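# The Spare Key

I'd been locksmithing in Judholm for 39 years when Shirin Ghaffari rang at 3 in the morning, locked out and furious.

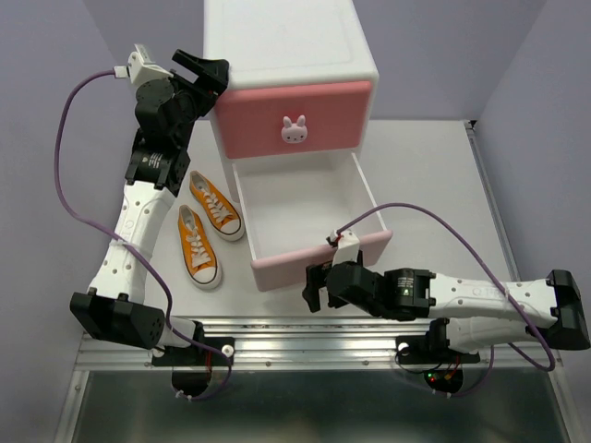
*Bunny drawer and orange sneakers*

"You said 200 quid last time!" she shouted, before I'd even got my trousers on.

I hadn't, that was Pliller's lot up the road, but off I went in the van (heater broken, November, lovely). She was sat on the step with Fumiko Ogura from number 41, sharing a flask, and the pair of them were giggling like schoolgirls.

"Benavides lock," I said, having a squint. "Old one. Might take me a bit."

"Try the handle," said Fumiko.

I tried the handle. The door swung open, and there was a cake on the hall table with my name on it, spelt wrong.

"You never come round when we ask nicely," said Shirin.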